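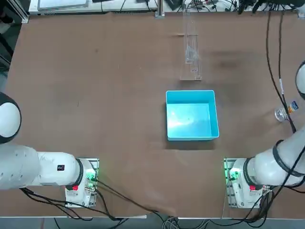 News from the packing room, 23rd July

Those of you who come in by the Grønli entrance will have walked past the new table by now, and a good many of you have stopped for a look and a chat, which has been lovely (if a little hard on the morning timetable!). The two arms are being taught to take small goods and put them in the blue bin, the same job our evening packers have been doing by hand for as long as I have worked at Vallton.

Signe Granström has moved over from the packing line to look after the table, and she tells me the biggest change so far is to her feet. She used to stand for most of a shift and now she sits for a fair part of it, watching and making notes, and getting up to set things straight when an item has gone astray. She does miss the talk on the line, so please do say hello when you go by.
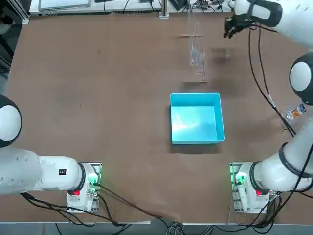
We have had 44 questions in the box by the canteen, and most of them ask about hours. Halvard Rønning has agreed the following with the shift leaders: evening hours stay as they are until October, and anyone who would like to learn the table can have 6 paid training sessions with Toon Groen from Goteck. There are 3 places in the first group, and I'm told two have gone already, so don't be shy about asking.

A few of you wanted to know whether the heavy cartons are next. They are not part of this work, and the lifting rota carries on as before. Sverre Ekström would still like to hear from anyone with a sore back, as he is going over that rota now and would much sooner change it early.

Names for the training group go to Halvard, on paper or in person.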